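Grorley trial, month one. We've got the Dromus gripper kit on packing and unpacking jobs at home, lights down low.

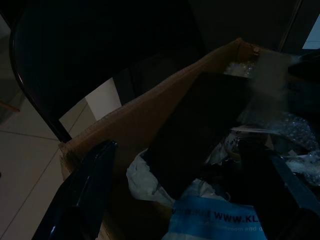

Wrist cam view: bubble wrap, a white bag and a blue one in the box.

2/ Price was $729 plus $91 shipping, ouch. Marisol Cisneros talked me into it and I'm kinda glad she did!

3/ Setup took me more than 6 hours (the manual is grim). Support answered at 2 a.m. though, so full marks there.

4/ Soft plastic is my favourite test so far. Send me your questions!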